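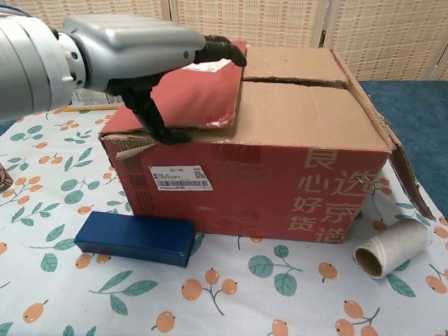
April 30, 2024

The fingers work now, mostly. Since the last post I changed the tendon in the long finger two times, and I wrote a new closing routine, because the old one pushed too hard and the motor got warm after 41 tries. Cardboard is a difficult teacher. A flap bends when you don't want it and stays stiff when you want it to move.

Karabo Moodley came to the workshop in Clindville and suggested that I slow down only the last part of the movement, just before the fingertip touches. I had slowed down everything. With her change one flap takes less time than before, and the wrist doesn't shake so much. Thank you, Karabo!

I still call the program Adia. It is 654 lines long — too many, I know — and half of them should go away before July. Henk Verhoeven has offered to read it, but first I must translate my comments, which are in three languages.

Next I want to try pulling a flap from the side instead of pressing from the top. For that I need a softer fingertip. If somebody has experience with silicone that keeps its grip when it gets dusty, please write to me.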